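Reading time: 4 min

Notes for week 6 – Telling salamanders apart, and writing down what you saw

Welcome back, everyone. I know the last session ran long and we never got to the part on salamanders, so I've folded it in here along with what I had planned for this week. Please read the whole thing before Thursday if you can manage it. It isn't hard reading, but there are a few words in it that you'll want to have met before we're all standing around in the wet leaves with headlamps on.

Let's start with the most common mix-up, and I promise every one of us has made it. A salamander is an amphibian and a lizard is a reptile, and the quickest way to tell them apart is the skin. Lizards have scales, and most have claws on their toes as well as an ear opening on each side of the head. Our salamanders have smooth or slightly grainy skin with no scales at all, no claws, and no ear openings. If you are looking at something small and brown under a log and you can make out an ear hole, you have a lizard (and a cold one, too, if it's letting you look that closely).

Once you know it's a salamander, look along the side of the body between the front and back legs. You'll usually see a row of up-and-down creases in the skin. Those are the costal grooves, and they're more useful than color in a lot of cases. Color changes with age and with where the animal lives, and some kinds come in two or more color forms that look like entirely different creatures. The red-backed salamander is the one you'll meet most. One form has a broad reddish stripe down the back, and the other, the lead-backed form, is plain dark gray. Turn to the belly and both of them have the same salt-and-pepper speckling.

Next, the face. Lungless salamanders, the family that includes the red-backs, have a fine groove running from each nostril down to the upper lip. You will need a hand lens for this one, and some patience. Mole salamanders, such as the spotted salamander, don't have that groove, and they tend to be thick through the body with a broad head. They spend most of the year underground, so outside of the spring breeding nights you may not see one at all.

And a word on tails, while we're at it. Many salamanders can drop theirs when grabbed. The tail grows back, but it takes a lot out of the animal, and the new part is often a slightly different shade. So never pick one up by the tail, and when you measure, write down two lengths: snout to vent, and total. If the tail is short or has clearly regrown, say so in the remarks. A total length without that note is worse than no length at all, and I've seen it spoil an otherwise lovely record.

Now, the records. Last November's sheets from the Torkeo plot came to 263 entries, and when I sat down with them I could use 186. I'm not scolding! Most of the trouble was blank boxes. The ones people skip are air temperature, the kind of cover (log, rock, bark, board) and whether the cover was put back the way it was found. Please fill in all of them, even when the answer is dull. An empty log is a record too, and I would like to see many more of those than I do. 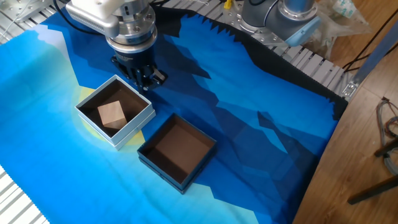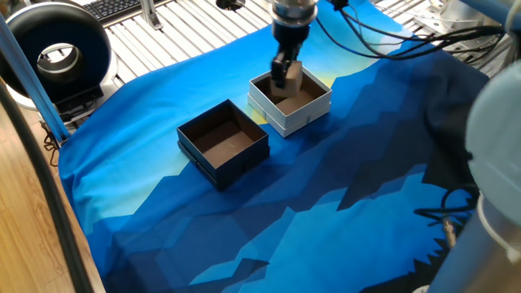
For handling, keep your hands wet and free of bug spray, lotion or sanitizer, since amphibian skin takes in nearly anything it touches. Set the animal down beside the log after you've put the log back, and let it crawl under by itself. Boots get scrubbed and disinfected between the Torkeo plot and the Sengar ravine, every time, both directions. I know it's tedious at the end of a cold evening, but there are skin diseases that travel very nicely in a bit of mud.

For next time, please read the chapter on breeding pools and bring your own sketch of a red-backed salamander from the side, with the costal grooves drawn in. It doesn't have to be pretty – mine certainly isn't – but do count the grooves from a real reference and not from memory. Bring a hand lens and a pencil as well. Ink runs in the rain.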